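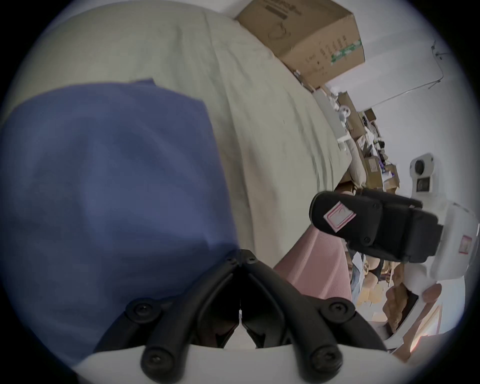

*Fig. 5.1. Blue cloth and pale grey-green bedding. Both show creases, but of different kinds.*

# Chapter 5: Cloth on the Bed

A bed is the largest piece of cloth work in most homes. We make it every day and we wash it, in many houses, every week, and still few students can say why one sheet lies flat after five minutes and another one never does. In this chapter we study the bed as a place where several fabrics meet: the sheet, the cover, the blanket, the small folded things which are laid on top, and also the padded parts of the furniture.

You will need the words from Chapter 4 (warp, weft, bias, selvedge). If you are not sure of them, please go back and read that page again before you continue.

## 5.1 Two kinds of crease

When a cloth is pulled from one corner, long wrinkles run across it in a diagonal line. We call these *tension creases*. They go away when the corner is released or when the opposite corner is pulled with the same force. When a cloth is pushed together, or falls down on itself, it makes short, soft waves. We call these *slack creases*. Pulling harder at one corner does not remove them. The cloth must be lifted and laid down again.

Dark cloth hides slack creases in its own shadow. For this reason the worker should look at it from the side, with the light coming low across the bed.

## 5.2 The fitted sheet

Virgil Olteanu, who taught linen work at the Brullside training house, gave his students one rule: begin at the head. The corners by the headboard are the most difficult to reach, so they should be done while the sheet is still loose. After this, go to the foot, and only then smooth the middle with the flat of the hand.

A matte cotton sheet in a quiet colour such as sage green is good for practice. A shiny one reflects the lamp and confuses the eye.
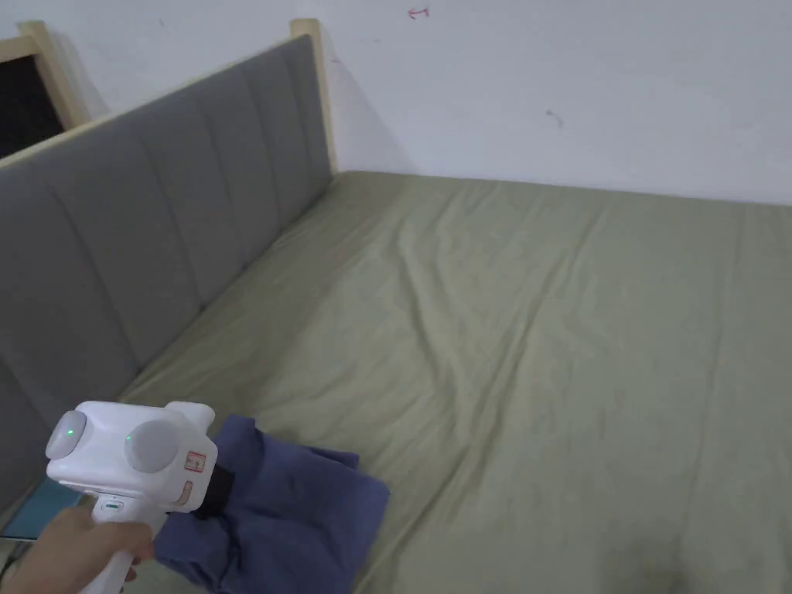

A padded headboard needs its own care. If the cover is sewn in vertical channels, dust collects along the seams, and it should be brushed from the top downwards, one channel after another, before the clean sheet is put on. Where soft padding meets bare pale wood, use a dry cloth only. Water can leave a mark on unfinished timber, and it is very hard to take this mark out.

## 5.3 Laying a folded piece

A folded cloth is best carried over the bed and lowered. If it is dragged, it pulls the sheet with it and makes new tension creases. Put the folded edge down first, and let the rest follow.

### Before you read on

1. Make your own bed and write down which corner you did first.
2. Find one tension crease and one slack crease in it. Draw both.
3. Fold a small cloth 14 times on different days, and note in your workbook when the edges begin to meet without correction.

The next section deals with blankets of wool and of mixed fibre.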